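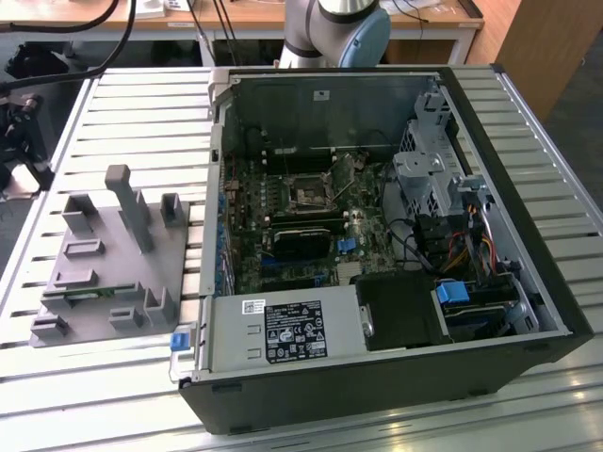

A desktop tower with the side panel off, motherboard facing up.

05/11/2022 – Privar College has filled all 509 places on its health sciences foundation year, the first time it has done so before teaching starts. Applications hit 2,243, up from 1,733 last year.

Students come from 13 countries. Most hope to go on to pharmacy, nursing or lab work. Bursaries this year paid for by the Jomar Trust and Saithong Ltd – full list on request.

"Very strong group, and a busy summer getting them all placed," said Bronisława Ostrowski, head of admissions. "We're realy pleased."

Teaching is at the Tulo building, evening labs included. Applications for the next intake close in May. Late forms wont be considered.

Press contact: admissions office, Privar College.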